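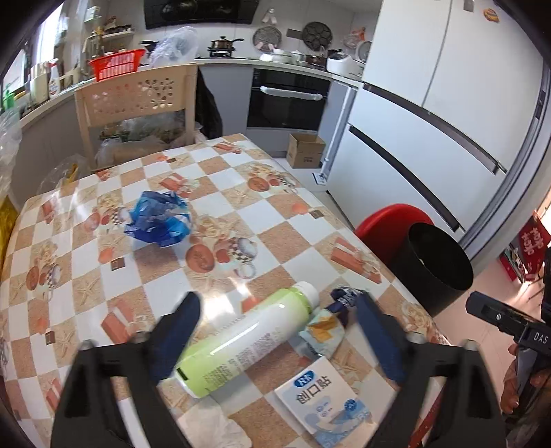 What is a file?
A file is one bundle of information that your computer keeps under a name, so it can find that bundle again when you ask for it. Your drawing of a dragon is a file. So is a song, and so is the story you typed on Tuesday and forgot to finish.

Files like to live in folders, and folders can sit inside other folders, a bit like a bedroom inside a house inside a town. Let's say you made a folder called Windinport for your pirate stories. You could put 7 stories in it, and then add two more folders for maps and treasure lists (pirates do love a list!).
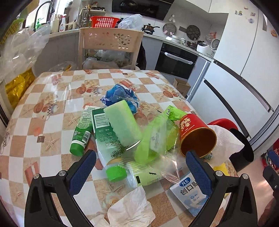
Where does a file go when you delete it?
Most of the time it goes into the trash or recycle bin, which is really just a special folder. It waits there until someone empties the bin, so if you deleted your pirate map by mistake, open the bin, find the map and choose "Restore" or "Put Back."

Emptying the bin is a bigger step. The computer crosses the file's name off its list and marks that space as free to use again. A big library with 3,000 books could do the same thing by tearing a card out of its catalog: the book may still be on the shelf for a while, but it's awfully hard to find, and one day a new book will take its spot. So please ask a grown-up before you empty the bin on a computer you share.
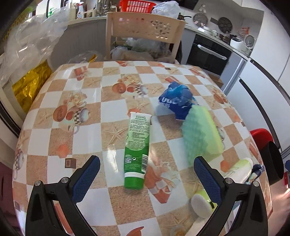

A green tube with a flip cap, on a tablecloth with starfish and seashells.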